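From: Liis Juška
To: Jarstead bench list
Date: May 25, 2020
Subject: Re: Elbow drifts after warm restart

Faizal Tambunan wrote:
> Arm 2 in the Skesby room was fine all morning. After a restart the
> elbow settles low and the gripper touches the tray wall on approach.
> I have re-run the zero routine twice, same result. Is it the servo,
> or do I need to print a new forearm? I would like to avoid taking
> the whole thing off the board.

Faizal,

Leave it on the board. I doubt it is the servo. The same arm did this in January and the fault was in the wiring on the gripper side – the leads were short of slack and pulled on the forearm near the end of its reach. The zero routine cannot see that, as it runs with the arm folded.

Look at the loop of red and white wire at the gripper first, with the arm reached out over the tray. It should move freely when you push it with a pencil. Then follow the servo wires down the left side of the elbow towards the base.

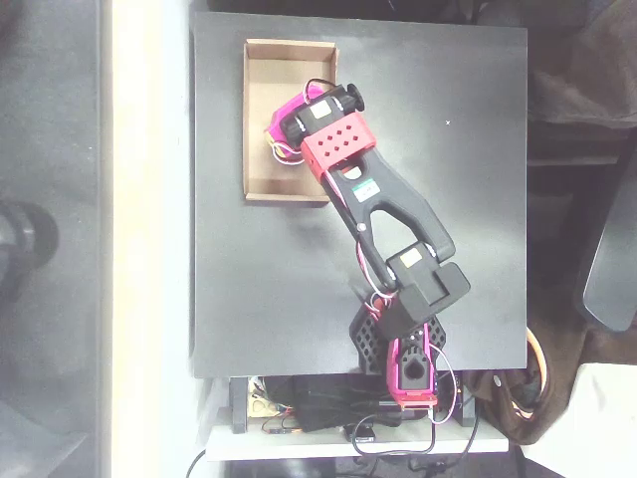
Order of work:

1. Power off at the supply. Support the forearm by hand before you do, or it will drop.

2. Check the screws at the elbow joint, both prongs of the fork. Nip them up by hand only. The printed links crack if you lean on them.

3. Free the wires and re-tie them with the arm at full reach. Leave 50 mm of slack at the gripper and 18 mm at the elbow.

4. Power on and run the zero routine once. The elbow should read 62 degrees at the tray position. One degree either way is acceptable.

5. If it still sags, swap the elbow servo for one from the Prurnitz box. Set the ID before fitting it, and put the old one in a bag with the fault written on it.

Please don't change the offset in the config to hide the error. That was done last time and it took me a day to find. The Hutapea script reads the same file and will carry the wrong value over to arm 3.

After the repair, run 1000 cycles with no part in the gripper – overnight is fine – and post the log here. I only need the elbow column.

Liis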